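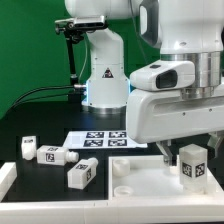

Page 2 of 5

Forums > Interior Finishes > Paint and Colour > Matching whites on trim and cabinet doors

3 min read

**lmapplebeck**
Carrying on from the previous page. I've now put a second coat of the Pivetti satin on the test door. The match to the old trim is good in the morning and poor by late afternoon, when the door goes grey-blue and the trim stays cream. Same tin, same roller. The trim is oil-based enamel, age unknown. Is this a tint problem or a sheen problem?

**stavros_mv**
Neither, I'd say. It's metamerism. Two whites can match under one light and separate under another if the pigments differ. Old alkyd enamel has yellowed, and the shop has matched that yellow with a bit of oxide in an acrylic base. Those don't reflect the same way across the spectrum. Ask them which light the sample was read under.

**Wissam Boutros**
Disagree with "neither". Satin over a flat primer will shift with the angle of the light, and late in the day the light is low. Check it square on before blaming the tint. If the difference goes away when you stand directly in front, it's sheen.

**stavros_mv**
Sheen changes lightness. It doesn't turn cream into blue.

**Wissam Boutros**
It does if what it's reflecting is blue. A satin door facing a window picks up the sky. Flat trim beside it won't to the same degree.

**lmapplebeck**
Trim isn't flat, it's closer to semi-gloss. The door faces a hallway with no window. I checked it square on at 5 pm and the difference is still there, slightly less.

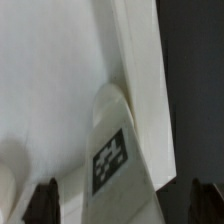

Two whites, the rounded one slightly warmer.

**qudah_joinery**
We spray kitchens for a living at Qudah and get this on most jobs where the client keeps the old trim. What we do:

- cut a sample card and brush it out full strength, two coats, dried overnight
- tape it hard up against the old surface, no gap
- look at it in daylight, then under the lamps that will be used in the room
- adjust the tint only after that

A gap of bare wall between card and trim will fool you. The eye adapts to whatever is in the middle.

And please wash the trim first. Half the "cream" on old enamel is kitchen grease and polish. Sugar soap, rinse, let it dry, then match.

**najwa.m**
Seconding the sugar soap. I had a litre tinted to match a skirting board and then cleaned the skirting board. Wrong order.

**lmapplebeck**
Washed a 32 cm length of the architrave. It came up lighter but still yellower than the door. So some of it was dirt, and the rest is in the film.

**hbermudez**
Is the enamel anywhere the light doesn't get? Behind a picture rail or inside a cupboard? Alkyds yellow more in the dark, so if the cupboard side is worse you'll know what you have. That also means a perfect match now won't hold. The acrylic stays put and the old stuff keeps moving.

**Wissam Boutros**
Which is the argument for repainting the trim and being done with it. Scuff sand, Avton bonding primer, same tin as the doors.

**stavros_mv**
On that we agree. I'd test for lead before sanding if the age is unknown, though.

**lmapplebeck**
Test kit is on order. There's 100 metres of trim in this house - I was hoping to avoid it. Would a deliberate contrast work instead? Gutenetti does a grey that's well away from both whites.

**qudah_joinery**
Yes. A clear difference looks planned and a near miss looks like a mistake. Get a sample pot and do one full door, both sides. Small cards read lighter than a whole door does.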